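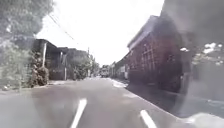 Search the help pages Go Advanced

Moving a trailer down a narrow street with low wires and a big tree – how do I check first?

Moving out of a rental on a road like the one in the photo in August. Asphalt, narrow, brick building with the criss-cross brickwork on one side, big leafy tree and low buildings on the other. Power lines go across up high. I have a Zuleo box trailer booked, the tall one, plus a friend's pickup. Never towed anything bigger than a lawn mower.

Questions really:
– do I need to measure the wires or is that silly
– can I park on the grass to load or will I get yelled at
– the shrubs come out toward the road, worried about scraping the side

Landlord not answering. Rental place said "should be fine" which is not an answer. Need to be out by noon on the last day, so would like to sort this before then.

2 answers

Answer 1

Should be fine. Delivery trucks go down streets like that all the time. Just go slow and stay in the middle if theres no one coming.

Answer 2

Did a move on a street a lot like yours last year, so longer reply, sorry, typing on break.

Wires. Do NOT measure them yourself. No pole, no ladder, no tape. Call the power company and ask for the clearance on your street, they looked mine up while I was on the phone. Then get the trailer height from Zuleo, loaded on the hitch, and write it on tape on your dash. The lines over the road probably won't be your problem. The one I'd look at is any line dropping from a pole to the house if you plan to back into the driveway.

Tree. More likely to get you than the wires. Branches hang lower after rain. Walk under it the night before and look at where the top corner of the trailer would go. Don't cut anything, it might be the city's.

Grass. Don't. I put one wheel on the verge with roughly 1000 pounds in the back and it sank, took us most of an hour and two boards to get out. Neighbor was not happy. Ask the city about a temporary no parking permit. Mine was cheap and they wanted 2 days notice, yours may differ. Put the trailer on the road right at your door and set cones front and back. I used a set of Broltier ones, they fold flat.

Shrubs. Fold the mirror in on that side once you're stopped. Have somebody walk ahead on the shrub side while you creep in. If its just leaves, fine – its the woody stuff inside that scratches.

Also load the heavy things first and up front, over the axle or a bit ahead of it. Fridge, washer, books. I had a Flundell dresser at the very back and the whole trailer swayed untill we stopped and swapped it around.

Go early. By 7 am we were half loaded and had only let two cars past.

Comment from the asker: thank you, calling the power company at lunch. Didnt think about the line to the house at all.

Contact us | Copyright Tomoana Community Help | Back to top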